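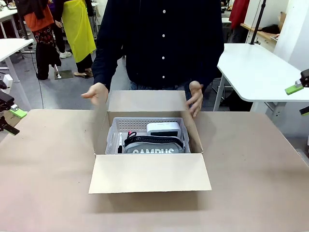
From: Tahira Afridi
To: tiltdale-robotics list
Subject: Re: [tiltdale] Packing task, rules for the June round

Gyu-bin wrote:

> I still don't see why a run should fail over a pencil case. If the
> basket is in the box and the flaps are down, that's packed. Also,
> who decided on 255 as the grip limit? It's in the config with no
> comment and Fitzgerald says it wasn't him.

It was me. 255 is the biggest number the field will take, and I was tired. Please pick a better one and leave a comment next to it, signed, so we can blame you next year.

On the pencil case: the rule sheet says the contents stay in the basket and the basket goes in the box. If the case rides up over the rim and the flap comes down on it, you have a box that looks shut from the judges' side and isn't. Girnitz lost points for this last time and wrote us a very long letter.

I've been through the log for the two-arm runs -- all 1,118 lines of it, you're welcome -- and most of the trouble is with the flaps. The left arm lets go before the right one has hold of anything. After that both arms are very polite and wait for each other until the timer runs out.

So for the next session I'd like us to forget the basket and run the box by itself. Flaps only, starting from open, both grippers. Whoever is on the keyboard writes down which flap went first. 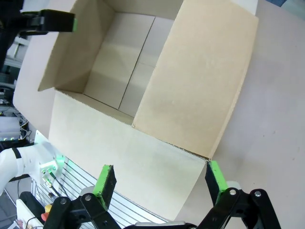

Jae-hoon Lim wrote back that flaps alone is fine by him, but the long ones should go last, and could we please stop reusing the same box, as the creases are doing half the work. He also wants the timer left running, so the waiting shows up in the score.

Fine on all counts. Boxes are under the stairs. Flatten the old ones before you take a new one.

Tahira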